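Section 3: Going tubeless

Applies to Tereo trail rims, both widths. Revised March 2021. Older version of this section told you to tape after fitting the valve. Ignore it. Tape first.

Before you start

You need:
- rim tape, the width printed on the sticker inside the rim
- two Wouters valves, with the rubber grommets
- Zustanix sealant, three ounces per wheel (a bit more for the really fat stuff)
- valve core tool
- track pump with a reserve tank, or a compressor. The Werik tank pump works. A mini pump won't.
- soapy water, a sponge, rags
- plastic tire levers

Do this outside or on a floor you don't care about. Old clothes. First time through, leave yourself an evening.

CAUTION: Never go over the maximum pressure on the tire sidewall OR the maximum on the rim sticker. Whichever is lower is your limit. Keep your face away from the tire while it seats.

CAUTION: No metal levers. A scratched bead seat will leak for ever and isn't covered.

3.1 Taping

1. Tire off, tube out, old rim strip out. Keep the tube, it goes in your pack.
2. Clean the rim bed with rubbing alcohol. All the way round. Let it dry.
3. Start the tape five inches to one side of the valve hole. Not on the hole, not opposite on the join.
4. Pull the tape tight. Tighter than that. It should stretch a little and go down into the center channel without wrinkles.
5. Go once around, past the hole, and overlap so the hole has two layers on it. Cut square.
6. Rub the tape down with a rag over your thumb. Edges especially.
7. Fit the tire with the old tube inside, pump it up firm, leave overnight. Boring but it beds the tape in better then anything else. Skip it and you may be redoing this on a wet hillside.

Note: bubbles under the tape are OK if they're small and nowhere near an edge. A bubble that runs to the edge is a leak. Start again with new tape. Tape doesn't stick twice.

3.2 Valve

1. Break one bead, pull the tube, leave the other side of the tire on.
2. Poke the valve hole from the tire side with something thin and sharp. Small hole. Don't cut a cross and don't use a drill.
3. Push the Wouters valve through, grommet flat on the tape.
4. Lockring on, finger tight. Fingers only – pliers will tear the grommet and you'll be stuck trying to undo it at the side of a trail to get a tube in.

3.3 Seating the tire dry

1. Check the rotation arrow. Yes, check again.
2. Second bead on, starting opposite the valve and finishing at the valve. Push the bead down into the channel as you go, that's where your slack comes from.
3. Sponge soapy water around both beads.
4. Remove the valve core. Put it somewhere you will find it.
5. Fill the pump tank, attach, dump the lot in one go.
6. Listen for the bangs. Loud, normal. Look for the thin molded line on the tire sitting even with the rim all the way round, both sides.
7. Line dips somewhere? Let it down, more soap on that bit, go again.

If it won't go up at all: bead is probably sitting in the channel. Pull it outward by hand all the way round. Still no? Leave the tire in the sun for a while, or put a tube in to seat one side and try again with only the other to do. If the tire came folded in a small box expect trouble.

3.4 Adding sealant

1. Shake the Zustanix bottle hard. Longer than you think. The bits that plug the holes all sink to the bottom.
2. Valve at the four o'clock position. Inject through the valve with the core out.
3. Core back in, snug.
4. Pump up. Not over the limit, see caution.
5. Hold the wheel flat, swirl it, flip it, swirl it. Bounce it. Spin it.
6. Go for a ride. Even a short one, up and down the street. Does more than all the shaking.

Note: some weeping through the sidewalls on a new tire is normal for the first day or two. Wipe it off. If a tire is still going flat overnight after that look at the tape.

CAUTION: Don't mix sealants. Different brands can turn to lumps and you get a tire full of cottage cheese. Clean out the old stuff first. Same goes for CO2 cartridges – fine to get home on, but let it out and refill with air after.

3.5 Topping up

Sealant dries out. Hot garage, faster. Check it in May when the trails start to dry, and again before the mud comes back. Through a dusty summer check it more often than that.

1. Wheel off, valve at the bottom, leave it standing a few minutes.
2. Turn the valve to four o'clock, let all the air out, core out.
3. Dip a zip tie in through the valve. Wet end, carry on riding. Dry end, add two ounces.
4. Valve clogged? New core. They're cheap, buy spares.
5. Once a year pull the tire off one side and peel out the dried skin. Rims seen by our workshop after nearly 2000 miles on the same tape were mostly still holding, but replace it if it's lifting anywhere.

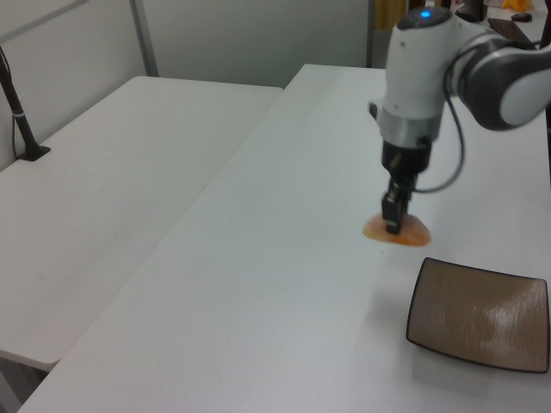
One rider wrote in to say that the zip tie test had fooled him all winter: his came out wet every time, but it was only the watery part left, and the first decent thorn emptied the tire five miles from the van. Fair point. We'd add – look at what's on the zip tie. Should be milky with bits in it. Clear and thin means clean it out and start fresh, topping up won't fix it.

3.6 Flat on the trail

1. Hole hissing: spin it to the bottom, hold it there, wait.
2. Still hissing: plug. Push it in until only the tails show, pull the tool out quick, pump.
3. Plug won't hold, or the sidewall's cut: tube time. Lockring off, valve out, DON'T lose the valve.
4. Feel round the inside of the tire for thorns before the tube goes in. There will be thorns. Gloves on.
5. Line a sidewall cut with a bit of old tire or a folded wrapper. Ride home gently.

Starting pressures are in the table in Section 5. Write down what you end up with, front and rear, wet and dry. You'll forget otherwise.

Rim damage, dents, and anything to do with spokes: see Section 4. Replacement grommets are sold seperately.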